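Lamwood opens a tidying room for people whose desks have got away from them

The Lamwood centre will open a desk-tidying room in September, with 10 places a session and no scented candles. Visitors bring whatever is on their desk at home, tip it out on a table and decide what deserves to go back.

"We asked 61 local people what they kept beside their laptop," said Purificación Campos, who runs the sessions. "Hairbrushes came up a great deal. So did glue, usually from a craft project given up some years ago. Several people mentioned a jar and declined to say more."

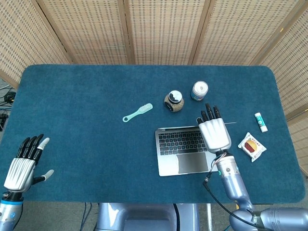

Each session lasts an hour and ends with a sorting round, in which every object must be given a home or a new owner. Arguing is allowed for seven minutes. Folding screens stand behind the tables for those who would like their clutter kept from the neighbours.

Munther Akl came to a trial evening on a Monday and went home with more than he had brought. He has been invited back.

Sessions start at 7 pm. Places can be booked at the Lamwood front desk, which is itself due for a visit.

Press contact: Ramiro Vallejo, Lamwood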